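Speaker notes - planning the equipment budget for home-task robot training
9 Jan 2021

Slide 1. Opening
Start with the number people came for. The quote from Westero for one two-arm unit, with a base and a year of support, is 3,360 a month on lease. Haveck came in at 1,958 a month, but the grippers and the head camera are extra. Say this early so the rest of the talk has something to hang on.

Slide 2. What the quotes leave out
Go through the Haveck add-ons line by line. Once they are in, the monthly figure is 3,019. The gap to Westero is much smaller at that point. Pause for questions on tax and shipping, then move on. Do not get pulled into the arms race about payload - we are lifting kettles.

Slide 3. Pick the task before the machine
The first task on our list is making up a baby bottle at a kitchen counter. Formula from a jar, water from an electric kettle, cap back on. People do it in a tight space with both hands, and small details in it decide what we have to buy. Ask the room to look at what each hand is doing.
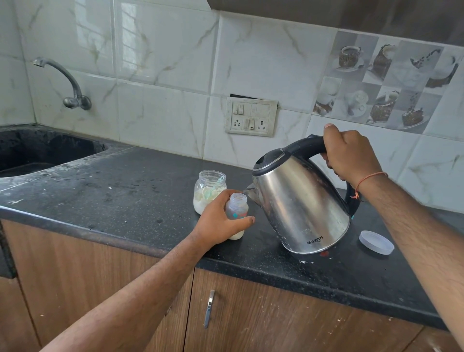
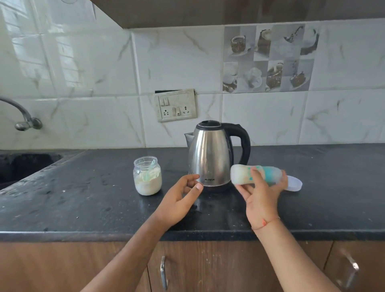 Bottle task at the kitchen counter. First picture: kettle tilted over the bottle. Second picture: bottle held on its side, left hand open.

Slide 4. What the task asks for
- Two arms. One hand holds the bottle while the other tilts the kettle. A single arm with a clamp was priced and dropped.
- A gripper that closes on a thick kettle handle and also on a thin scoop handle. Haveck sells these as two separate tools. Westero has one.
- A camera that copes with clear plastic and shiny steel. Get this in writing from the vendor. A demo with painted blocks does not count.
- Splash cover for the wrists. Cheap, but has to be on the first order or it ships separately.

Slide 5. Data before hardware
Project Grokex needs 100 recordings of people doing the task before any arm is switched on. Budget for the recording time first. Head cameras are a small line and can be bought now from Jang, who keep them in stock.

Slide 6. Timing
Lease start is planned for April. If the recordings slip, the lease slips too, so we do not pay for a machine standing in a crate. Both vendors agreed to hold the price until then. Mention that the Haveck hold covers the base unit only.

Slide 7. The ask
Approve the cameras today. Leave the lease decision to the next meeting, after both vendors have answered the gripper and camera questions. Hand out the one-page cost sheet here, and skip slide 8 if time is short - it is just the spare parts list.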